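hustex-bancada-cafe – LEIAME

Ficha do conjunto de notas e fotos da bancada de café. Escrito às pressas, desculpem as falhas. Última mexida: outubro.

O que é

Notas de uso da bancada de café do piso de Trivthorpe. Dosagem, peneiração, limpeza das bandejas. Texto simples, tabelas em CSV, uma pasta de fotos. Nasceu como folha colada na parede, virou ficheiro partilhado, agora vive neste repositório.

Serve para quem for montar bancada parecida ou para quem pega o turno e quer saber onde as coisas ficam. Não é manual de barista. Receitas de bebida não entram, isso está no repositório Drokeo.

Conteúdo

notas/ – 716 registos, um por linha, português
fotos/ – bancada, peças, bandejas em vários estados
limpeza/ – rotina do dia e rotina longa
pecas/ – lista do que existe e do que falta encomendar
legado/ – folhas antigas passadas a limpo, ler com cuidado

Os registos da pasta legado têm grafias misturadas ("coador", "peneira", "cestinho", tudo a mesma coisa). Nas notas novas usamos sempre "peneira". Se encontrarem "cestinho" fora do legado, corrijam e mandem.

Campos de cada registo

id – número corrido, sem zeros à esquerda
turno – manhã, tarde, noite
estacao – esq ou dir
material – grao, moido, nada
peneira – sim, nao
bandeja – limpa, usada, cheia
obs – texto livre, curto de preferencia

Campo vazio quer dizer "não foi anotado". Não quer dizer "não". Já houve quem contasse os vazios como nao e saiu um gráfico absurdo.

O campo material pode ficar em nada quando o registo é só de limpeza. Se não deu para perceber se era grão ou moído, deixar vazio e escrever na obs. Não adivinhar pela cor.

Bancada

Tampo branco, duas estações em aço inox lado a lado. Cada uma com a sua bandeja e uma grelha de ranhuras por cima. Nas notas: esq e dir, sempre vistas de frente, de pé junto à mesa. Quem anota do outro lado troca tudo – aconteceu uma semana inteira, está marcado nos registos com "lado?" na obs.

O depósito da esquerda é o alto, cilíndrico. Enche-se por cima. O material desce para a parte cromada e sai pelo bico preto. Peneira vai por baixo do bico, centrada, antes de abrir seja o que for.

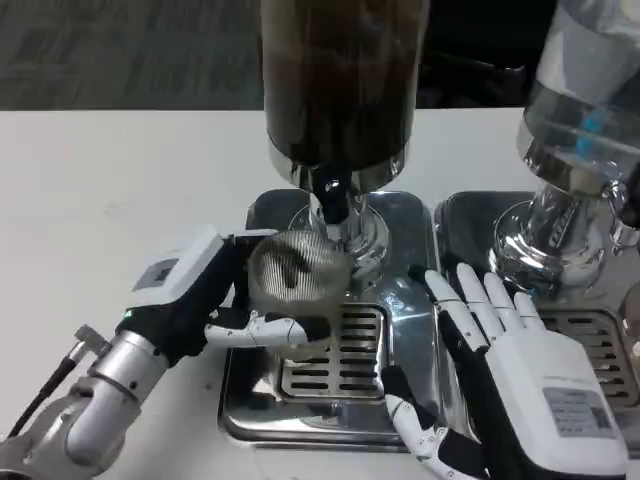 Foto 1. Estação esq, peneira de rede metálica segura por baixo do bico; grelha e bandeja logo abaixo.

Para fotos novas: enquadrar de modo a ver bico, peneira e grelha ao mesmo tempo. O resto é secundário. Atenção ao brilho do inox, a bandeja é praticamente um espelho e apanha tudo o que está por cima. Fotos com a luz do tecto em cheio na grelha vão fora, não se percebe se há resto nas ranhuras.

Procedimento curto

1. Grelha no lugar, ranhuras livres.
2. Peneira seca. Se veio da lavagem, pano primeiro.
3. Peneira debaixo do bico, sem encostar.
4. Dosear. Esperar que pare de cair.
5. Retirar na horizontal, bater duas vezes de leve.
6. Anotar o registo ANTES de limpar.
7. Pincel na grelha, pano na bandeja.

Passo 6 é o que mais falha. Anotar depois dá sempre "bandeja limpa" e a coluna fica inútil.

Limpeza

Rotina do dia: grelha fora, água morna, escova macia ao longo das ranhuras e nunca atravessada. Bandeja com pano de microfibra. Nada de palha de aço, risca e depois nas fotos cada risco parece sujidade.

Rotina longa: de 9 em 9 turnos. Esvaziar o depósito, limpar a parede por dentro com pano seco, desmontar o que desmonta, escovilhão no bico. Deixar secar tudo antes de voltar a encher. Contar 70 minutos, mais se for a primeira vez.

Peneira: a rede é fina, prende pó nos fios. Escova de dentes velha, de dentro para fora. Se ficar amolgada não endireitar com colher (!), pôr de lado e anotar em pecas/. Temos 2 de reserva na gaveta Montoya, a de baixo.

Chão: a alcatifa em volta da mesa é cinzenta salpicada e esconde café moído muito bem. Aspirar mesmo que pareça limpa.

Problemas conhecidos

– Nos primeiros registos a coluna turno tem "noite" e "Noite". Passar a minúsculas antes de filtrar.
– Algumas obs têm vírgulas sem aspas e partem o CSV. Quase 70 linhas, a corrigir aos poucos.
– A estação dir tem muito menos registos que a esq. Não tirar conclusões sobre qual suja mais.
– Fotos da estação dir muitas vezes incompletas, só se apanha parte da bandeja.
– "cheia" é a olho. Cada pessoa tem o seu olho. Critério proposto: líquido ou pó a tocar na grelha. Ainda não aplicado para trás.
– Há registos duplicados na mudança de turno, mesmo estado anotado por quem sai e por quem entra. Ficaram os dois, de propósito. Quem quiser um só por mudança fica com o de quem entra.

O que não está aqui

Temperaturas, tempos de extração, marcas de grão, preços. Pesos também não, a balança antiga marcava o que queria e apagámos a coluna. Se voltar a haver balança de confiança abre-se campo novo, peso_g, inteiro. Não reaproveitar colunas velhas para isto.

Como contribuir

Uma alteração por envio. Mensagem curta, tipo "notas: corrige lado na esq". Fotos novas com legenda numa linha, que diga a estação e o que se vê. Sem legenda não entra.

Não renomear fotos antigas, há notas a apontar para elas. Não reordenar o ficheiro de registos por turno, o id é a ordem e pronto.

Dúvidas sobre termos: ver primeiro pecas/, depois perguntar no canal da bancada.

Uso

Livre dentro da Hustex. Fora, pedir antes – costuma ser sim. Quem citar, citar como "Notas da bancada de café, Trivthorpe" e indicar o mês da versão, porque isto muda.

A fazer

– juntar as duas folhas de limpeza numa só
– legenda nas fotos do legado
– etiquetas esq / dir coladas no tampo
– encomendar escovilhão fino, o actual nao entra bem no bico
– rever esta ficha com calma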